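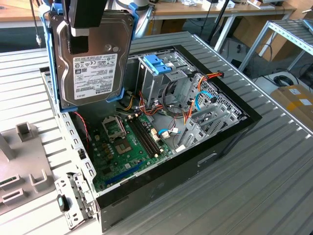 A subscriber on the east bank wrote back to say the Mukasach road is not closed at the bridge as we posted, it is closed two miles before it, at the gravel pit, and anyone going by our note would have to back a trailer down the hill. We have fixed the road list. The bridge itself took no damage.

The earlier message, with the wrong line still in it:

> Flood update, 6 p.m.
> The Udametti River went over the lower levee this afternoon. Everyone below the rail line in Mukasach has been told to leave. The shelter is at the high school gym, use the north door. Pets are allowed in crates. The Mukasach road is closed at the bridge. Do not drive around the barriers.
> Next update when we have one.

The gym had 200 people in it overnight. Cots ran short until a second truck came in from Yazdani after midnight. Breakfast is from 7 a.m. and you don't have to be staying there to eat.

The county says 331 homes have water in them. That number covers Mukasach and the farms south of it. It leaves out the trailer park, where crews hadn't been able to get in by the time of the morning call. We asked for a separate count and were told to

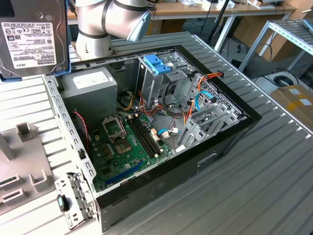

check again this afternoon. If you have family in the trailer park, the shelter desk is keeping a list of who has signed in. Go in person if you can, the phone line is jammed.

Water: Mukasach is under a boil notice. Yazdani is on its own wells and is not. Power is out for 620 customers, mostly on the river side, and the utility expects it to stay out for up to 4 days. Don't go back in to switch off a breaker if you have to stand in water to reach it.

The bulletin below came in from Kimamico, downstream, and is passed along unchanged.
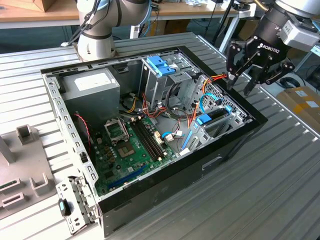
Kimamico Township Emergency Office, April bulletin, issued 9:30 a.m.

The crest is expected at Kimamico late tonight. Residents of Front Street and the landing should move vehicles to the fairground lot before dark. Sandbags are at the road garage, bring your own shovel. School is canceled tomorrow. Livestock trailers may use the fairground's west gate. The ferry stopped running at 8 a.m. and will stay tied up until the river drops below the second marker.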